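October 19, 2019

**Comet Karnum drops in, declines to show off**

Comet Karnum has made its closest pass by the Sun, and anyone who stayed up for it will have seen a smudge. A pleasant smudge, mind you, and a greenish one in decent binoculars, but a good deal short of the blazing tail some of us were promised in May.

The trouble is dust, or the lack of it. Karnum is mostly gas, and gas makes a poor showing beside the sunlit dust that gives a great comet its skirts. At magnitude 8 it is well out of reach of the naked eye, and a half-decent streetlight will finish it off altogether.

Belmiro Macedo, who has followed the thing from the Pravow observatory since its discovery, is taking it well. "Comets are like cats," he said. "I called it 90 times and it came when it felt like it." His team now puts the orbit at around 763 years, so a second opinion may take a while.

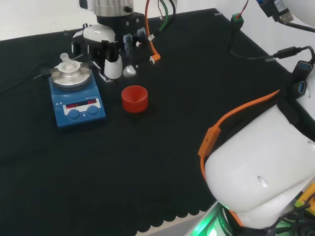 Pravow did get something for its lost sleep. Spectra taken over 2 nights show strong bands of carbon and cyanogen, the usual source of that green colour, and a faint sodium line that Macedo would like to see again before he says anything rash. The Rirkach survey has been asked to check its own plates – politely, he stresses.

Karnum is low in the west after sunset and fading. Northern observers have the better view, provided their neighbours turn off the porch light. After that it heads back out past Neptune, and attention moves to Comet Yusuf, already being described as promising.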